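Unit 7: Managing Visitors at Nature Attractions
Nature-Based Tourism, course handout
Instructor: Hacer Sönmez

Read this before the seminar. The Uster Gorge case will come up again in the final assignment.

Carrying capacity

Carrying capacity is the number of visitors a site can take before something gets worse. That something can be the ground, the wildlife or the visit itself. The three limits are rarely the same. A boardwalk may hold a large crowd with no harm to the soil, while the people on it see mostly each other's backs.

Physical capacity is the easiest to work out: usable area, space per person, opening hours. Social capacity has to come from surveys, and the answers depend a lot on who is asked. Local hikers usually object to crowds sooner than tour groups do.

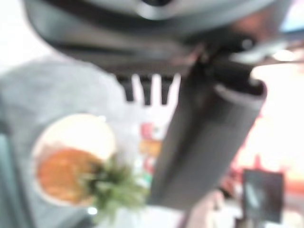

Close view of a gripper with three short, dark prongs.

Case: Uster Gorge

The gorge trail climbs to a lookout at 1604 meters. Until the shuttle started, most visitors drove to the upper lot and arrived between 10 a.m. and 1 p.m. The lot has 297 spaces. In May the park moved to timed entry, with up to 500 people admitted each morning. Lev Zhuravel's site report found less trampling near the lookout but more informal paths around Vusik Falls, where no ticket is needed.

This is called displacement — pressure moves to the nearest place without a rule. Compare it with the Vola lakeshore reading, where both entrances were put under one permit.

Terms to know

Displacement
Hardening (paving, boardwalks, steps)
Shoulder season
Timed entry

For the seminar

Bring one page on a park or viewpoint you have visited. Say which limit it reaches first and what you base that on. Đàm, chapter 7, has a sample survey form you may use.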